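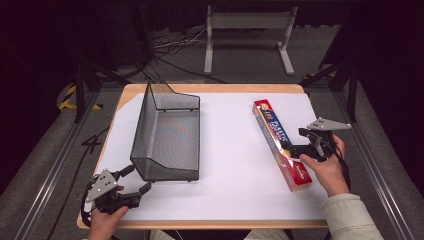 Desk and kitchen items on the papered table: a wire-mesh tray and a box of plastic wrap.

Mirevell Home Boxes
Progress report to the Kiani Fund, second period
Prepared by Siiri Kütt, project coordinator

Where we are

We set out to pack 322 home boxes over the life of the grant, and by the end of October 292 had gone out the door. I am so pleased to be writing that sentence! When I sent you the first report we were still arguing over shelf labels and borrowing tape from the framing shop next door, and I would have been happy with half that number by now.

For anyone on your side who is new to the file, a home box is a set of ordinary household goods for a person or family moving into a first place of their own after temporary housing. We start with the kitchen, add the bathroom and cleaning things, and finish with what we call the desk layer: a tray or organizer, pens, envelopes, a notepad, a folder for the lease. The housing workers at Risau send us a one-page request, we pack to it, and they pick up.

The desk layer was your suggestion after the first round of visits, and it has become my favourite part of the project. Dzintra Strazds, who runs intake at Risau, tells us people have been putting the tray by the door or on the kitchen counter and using it for all the mail that comes with a new address. One woman told her it was the first time she had known where her hydro bill was. We've had more comments about trays than about frying pans, which surprised all of us except Dzintra.

Sorting and the white tables

The biggest change this period is how we sort. Donations used to be unpacked straight onto the shelves and checked as we packed, so a chipped bowl or a half-used roll could travel all the way into a box before anybody spotted it. Now everything goes across a table covered in white paper first. Birger Boström brought the idea over from his years in a china shop, and it works beautifully. Grit, rust flakes, loose screws and crumbs show up at once on the paper, and when a sheet gets grubby we pull it off and lay a new one.

Items are looked at a couple at a time, usually whatever comes out of the bin together, so a mesh tray may well share the table with kitchen wrap. That sounds muddled, I know. We tried keeping strict kitchen and office tables for a few weeks and spent most of the afternoon walking between them, so we went back to one stream and do the separating at the shelf.

A few of the checks we have settled on, in case they help the other groups you support:

Mesh trays and organizers: run a cloth along the rim and the corners, looking for bent wire or a rough edge. Stand it on the table and press each corner. If it rocks, it goes to Birger, who can usually straighten it.

Plastic wrap, foil and parchment: sealed boxes only. We check that the carton is still square, and put a strip of tape over the cutting edge so nobody catches a finger reaching into the box.

Pots and pans: handle tight, lid matched. Lids without a pot go in the lid drawer, and the lid drawer is a story for another report.

Glasses and mugs: fingertip around the lip, then up to the window.

Sheets and towels: these still go to the laundry at Skurwood before we see them, and they come back folded so neatly that we feel a bit ashamed of our own linen shelf.

We were sending back eight boxes a month for a missing or damaged item before the tables came in. In October there wasn't a single return.

What goes in the box, and what has changed

We have made some swaps since the list you approved. None of them moves money between budget lines, but you asked to hear about changes as they happen.

The plastic wrap has moved from "if available" to "always". Zydrūnas and I both thought of it as a nice extra. The follow-up calls told us otherwise: people cooking for the first time in a while tend to cook a big pot of something, and they want to keep what's left. We now buy it in by the case whenever donations run short. Food containers are still in the list, and we would dearly love more lids that fit.

The plastic cutlery tray has come out. Most of the Risau apartments have drawers too narrow for it, and it kept coming back to us. Cutlery goes in rolled in a tea towel, which also saves a sheet of packing paper.

The desk organizer can now be any sturdy open tray. We used to hold out for matching ones and had a whole shelf of perfectly good mesh trays sitting idle in the wrong size. They are light, they wipe clean, and they can be used to hold smaller things inside the box on the trip over. Inese Adomaitis started packing the pens, scissors and envelopes right in the tray with a tea towel tucked over the top, and everybody copied her by the end of the week.

The can opener has been upgraded. The old ones were awful and we apologize to everyone who got one.

People and space

Inese has taken over the packing bench full time, and the pace you see in the numbers is largely her doing. She has a knack for the last ten centimetres of a box, the part where the rest of us start pushing. Žydrūnas Urbonaitė looks after pickups and the stock sheet, and has brought the sheet into such good order that I can tell you what is on any shelf without getting up.

We have also gained a bit of room. The back shelving was turned to run along the wall, which opened up the floor near the tables and means two people can pass with boxes in their arms. Please come and see it! The kettle is in a better spot too.

What has been hard

Storage is tight in the weeks after the students move out. Donations arrive all at once, and this year they included an impressive number of desk lamps. We took what we could test and passed the rest along. Next spring we will put out the wish list a month earlier, with trays, wrap and pot lids at the top and lamps politely near the bottom.

Delivery is the other one. Risau's van was off the road for part of the period and a number of boxes waited here longer than I would like. Žydrūnas drove some over in his own car in the meantime. The van is back and pickups are regular again, but I would feel better with a backup arrangement in place, and we are talking with Skurwood about sharing theirs in the mornings.

We also underestimated the paper. Covering the tables takes more of it than planned, and we will overspend that small line slightly and cover it from packing tape, where we are well under. Birger is cutting the used sheets into wrap for mugs, as long as they're clean, so very little of it goes to waste.

What comes next

The remaining boxes should be packed before the holidays. Requests from Risau are steady and we already have names against most of them. After that we would like to use what is left of the supplies budget for top-up bags: wrap, dish soap, bin liners and sponges, dropped off once the first lot has run out. Dzintra reckons roughly 33 households would take one straight away. I will send you a costed page for that separately so you can say yes or no without it holding up anything else.

We are also putting the table checks onto a single sheet, with room for notes, and will share it with anyone who asks. Inese wants a drawing of a properly packed tray on the back. She is right, and Birger is working on it.

Receipts and the stock summary will follow with the financial form. Thank you for the desk layer idea, and for reading these so carefully. Your questions after the last report led directly to the change in the tray rules, so please keep sending them.

Siiri Kütt
Mirevell Home Boxes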